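# Spice jars, lids and a plain white table

*Thursday, December 12, 2019*

I said I'd write about the spice jars before the holidays, so I'm doing it tonight with a cup of tea and a sore back. If you've come over from the recipe pages, welcome! There's no cooking on this one. It's jars, pretty much, and my opinions about jars, of which I have too many for a grown woman.

Quick background for anyone who missed the May post. Usha Namboodiri and I have been swapping spices for years (she buys too much coriander, I buy too much of everything else) and somewhere along the way it grew into a little group with Sofia Pinheiro, Saranya Palaniappan and Krishnamoorthy Acharya. We trade by mail mostly. What we've never agreed on is what to keep it all in. Usha likes tins. Krishnamoorthy keeps his in the bags they came in, clipped shut, in a drawer that smells fantastic and looks like a raccoon has been at it. I'm glass all the way.

I like to see what I've got. With a clear jar I can hold it up, see the brown band of ground stuff sitting at the bottom, and know without opening anything how close I am to running out. A big label gets in the way of that, though I'll forgive a dark one if it has a nice little green leaf printed on it.
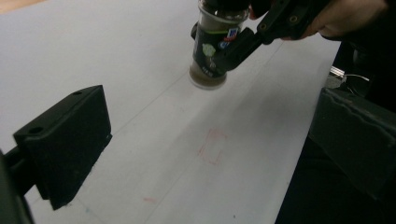 Sofia thinks I should peel every label off and start fresh with matching ones. I tried that with the Flodano label sheets and they do look smart for a while. Then you cook with oily fingers and the ink smears and you've got a jar that says something like "cum" or "car" and you're sniffing it to find out whether it's cumin or cardamom. I went back to leaving the store labels on wherever they'll stay put. If one gets grubby I write the name on a bit of masking tape and stick it to the bottom, plus the month I opened it.

Now, the month. I'm stricter about this than I used to be! Whole spices I'll keep going for ages, but ground ones I try to get through while they still smell of something. Saranya does a sniff test twice a year and throws out anything that doesn't make her blink. I can't be that brutal. What I do is move the tired ones to the front and use them in big pots of beans, where I can put in double and it all comes right in the end.

A few things I've settled on, since people ask in the comments:

- Small jars over large ones. I had a row of tall Cirkix canisters once and the stuff in the bottom was old enough to vote.
- Screw lids. Cork looks lovely and dries out, and then you get crumbs of it in the turmeric.
- A wide enough mouth for a measuring spoon. I have a lovely narrow-necked jar from Stunus that I have to tap against my palm like a ketchup bottle.
- Never shake straight from the jar over a steaming pan. The steam goes right up into it and next week you're chipping at a brick of garlic powder with a butter knife.

That last one I learned from Divya Thampi, who watched me do it and made a noise like I'd stepped on her cat.

Lids need a section to themselves. I keep a shoebox of spare ones, black, white, gold, that bright bottle-cap green I can never find a match for, and I keep every single one because the day I throw a lid away is the day its jar comes out of the dishwasher. My favorite combination is still a dark glass jar with a plain black screw top. It goes with everything and it doesn't show turmeric fingerprints. But put a round green cap anywhere near it and I'm delighted, I don't know why, it's such a cheerful color next to dark glass.

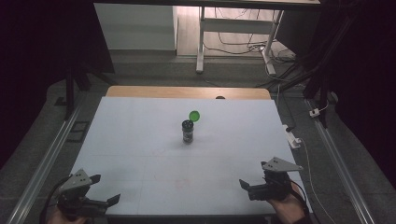 Washing is the dull part. I soak the jars in hot water with a spoonful of baking soda for 15 minutes, longer if they've had chili or asafoetida in them. Asafoetida really never leaves, so that one has a jar for life and I've made my peace with it. The lids I do separately by hand because the liner inside holds smells worse than the glass does. If a lid still smells after two washes I leave it out on the windowsill for a few days, and if it still smells after that it goes on the asafoetida jar.

Drying matters more than washing! I can't say that loudly enough. Upside down on a towel overnight, then right way up for another day. Usha puts hers in a low oven and gets it done in an hour, and she's never cracked one, but I'm a nervous person and I'd be standing there with my nose against the oven door the whole time.

I get messages about money too, so: you don't need to buy anything. Krishnamoorthy once priced up a matching set with a rack on the Lacson site and it came to 77 dollars before shipping. For jars! With nothing in them! Use the ones you've got. Mustard jars are good, and so are the tiny jam ones from hotel breakfasts (I'm not telling you how many of those I own).

The last subject is the surface, and I've changed my mind on this one completely. I used to sort everything on my old oak table because I thought it looked nice, and I spent half my time hunting for mustard seeds in the grain. White is so much better. You see every speck you spill, ground cloves most of all, and you can tell two browns apart when you put them side by side. Paprika and chili powder look the same to me on wood and quite different on white. It also shows every smudge, yes, and I spend more time with a damp cloth than I did before, but I'd take that over crunching through a stray peppercorn with my elbow.

White does funny things in different light, too. It's hardly ever the same white all the way across, and if I'm trying to compare colors I keep both piles close together so they're getting the same light.

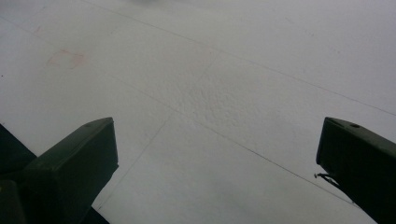 *White surface, a touch beige on the left and cooler gray toward the right.*

If you've got a lid that fixed a jar you thought was a goner, send me a picture and I'll add it to the page. And Sofia, I still have your fenugreek. It's labeled, on masking tape, on the bottom.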